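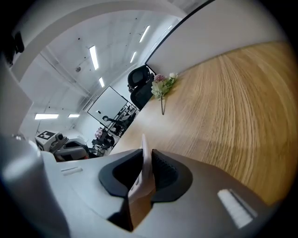 Visit report: Dullovach paper mill, open day

Route and access

Dullovach stands on the east bank of the river, 3 km below the weir. Visitors park in the upper lot and walk down past the chip store, which has been empty of chips for years and now holds baled cotton linters. The gatehouse issues ear plugs and a paper badge. Groups left every half hour. Ours was led by Estrella Varela, shift engineer on the wet end.

The mill has made paper on this site under several owners, the current one being Felleck. The oldest standing wall is in the rag loft and carries a date stone of 1723. The loft is closed to visitors above the first landing.

Stock preparation

Linters are broken up in two pulpers and sent through a conical refiner. Varela gave the refining target as a drainage figure and said it is checked by hand once per shift in addition to the inline sensor, which drifts when the river water warms up in July. Raw water is settled and sand filtered before use. The sand beds can be seen from the walkway but were covered on the day.

Paper machine

There is one machine, a Fourdrinier with a trimmed width of 107 inches. It runs slowly by modern standards. Grades are drawing paper, filter paper and a light interleaving tissue. The machine was on drawing paper during the visit, and the sheet could be followed from the headbox to the second press without leaving the platform. The dryer section is fully hooded and only the last few cans are visible, through a wired glass panel on the drive side.

A sheet break happened while we were at the reel. The crew had the tail threaded again before the group had moved on. Ashok Yadav, who runs the back tender's station, pointed out the old rope carrier sheaves, still in use.

Finishing and test room

Sheets are cut on a single rotary cutter and sorted by eye at slanted tables. Rejects go back to the pulper. The test room is held at 51 percent relative humidity and is the only quiet part of the tour. Caliper, tear and absorbency are measured there. The absorbency test uses narrow strips hung with one end in water, and the rise is read off a scale after a fixed time.

Practical notes

The tour has two flights of open metal stairs and no elevator. Closed shoes are required. The floor by the couch pit is slippery, so keep to the painted lane. The shop sells offcuts by weight, cash only. Requests for group visits go to Dulce Ocampo at the mill office.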